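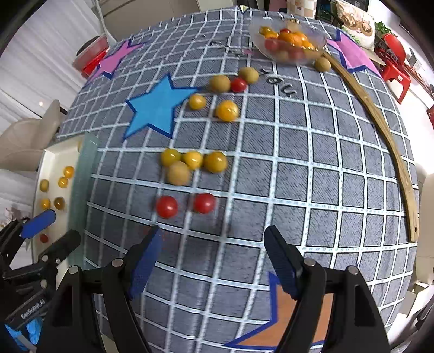
Sorting day, tray on the left. Star tablecloth stays till it falls apart

hatchback_jo
So I said back in June that I'd report on the mixed cherry tomatoes, and I finally got some on the table. Same bed as last year, 37 plants, way too many for one household. I put them out by color to see what I've really got and I'm stuck on the yellow ones. Half were supposed to be Kaser (the amber one) and half Wakimberg Gold, and I mixed up my labels in the spring. How do you all tell them apart once they're picked?

mudroom
Taste. Kaser is sweeter with a thicker skin. I gave up going by color years ago, it changes with how much sun the truss got.

Post1304
Disagree with mudroom, sorry! Color works fine if you wait until they're fully ripe. Kaser goes a deep amber all the way to the stem and Wakimberg stays lemony at the shoulders. People pick too early and then blame the seed.

mudroom
I've grown Kaser next to a white fence and against a hedge and got two different colors off the same packet. Fully ripe both times.

hatchback_jo
OK well now I have two answers lol. I've been putting the ones I feel sure about in the cream tray and leaving the maybes out on the cloth.
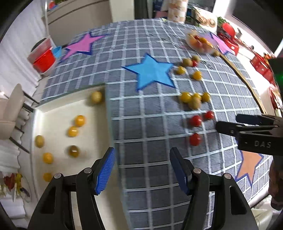
The brownish ones are driving me nuts too. I don't remember ordering anything brown - could be a cross, could be a stray seed in the packet from the Wodetstead swap. They went in the tray with the oranges for now but I'm not married to it.

beanpole_2000
Brown with a bit of olive sounds like Hettiarachchi to me. We had it at the Wodetstead swap table and those envelopes were a mess. Cut one open, it should be dark red inside with green gel.

Post1304
Could be. Or an underripe anything. Leave one on the windowsill a few days before you name it.

hatchback_jo
Windowsill it is, and I'll cut one tonight. Does anybody save seed from a maybe? I've got 125 little envelopes and no self control.

mudroom
Sure, just write MAYBE on the envelope. In pencil, the pen fades.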